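Hovix hand-held grippers, part 2: fitting the fingers and setting the zero

Part 1 covered the printed frame and the handle. By this point you should have two complete handles, a left and a right, with cables attached and no fingers. The work below takes an evening for the pair. The parts list was last revised in June.

You need four finger blocks, the pads, the finger screws, a 2.5 mm hex key, threadlocker and a strip of paper.

1. Press the threaded inserts into the mounts with a soldering iron and let them cool for 5 minutes before putting a screw in. An insert that sits proud will tilt whatever bolts onto it. Re-melt it and push it flush.

2. Glue the pads to the inner faces of the fingers. Trim the overhang after the glue has set.

3. Fit each finger with its pad facing the opposite one. Start both screws before tightening either. Tighten alternately, a quarter turn at a time. The material is soft and the holes will strip if you lean on the key.

4. Close the jaws on the paper strip. It should drag evenly from top to bottom. If it is loose at one end, back off the screws, square the finger and repeat.

5. Bolt the triangular metal plate to the top of each gripper. Check that it clears your thumb through the full travel.
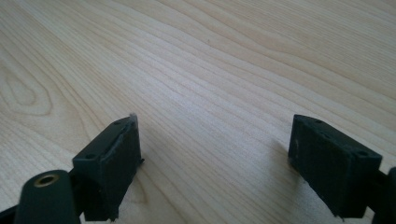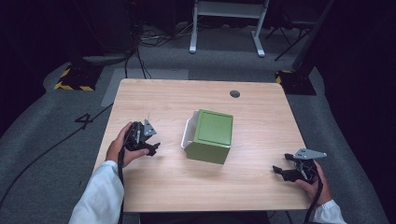 Now set the zero. Plug in the left gripper only and start the Stidumora logger. Close the jaws fully, hold them closed and press Z. Open them to the stop and press M. The reading should climb without jumps to 3000 counts or a little over. If it stalls partway, the encoder magnet is too far from the board. Add a shim and start again from Z.

Repeat for the right gripper. The two offsets are stored in separate files, so do not copy one over the other.

Finish with 7 slow open and close cycles on each side. The closed reading should come back to within 5 counts of zero every time. More drift than that usually means a loose finger screw. Apply threadlocker only after this check passes.

Part 3 covers cable strain relief.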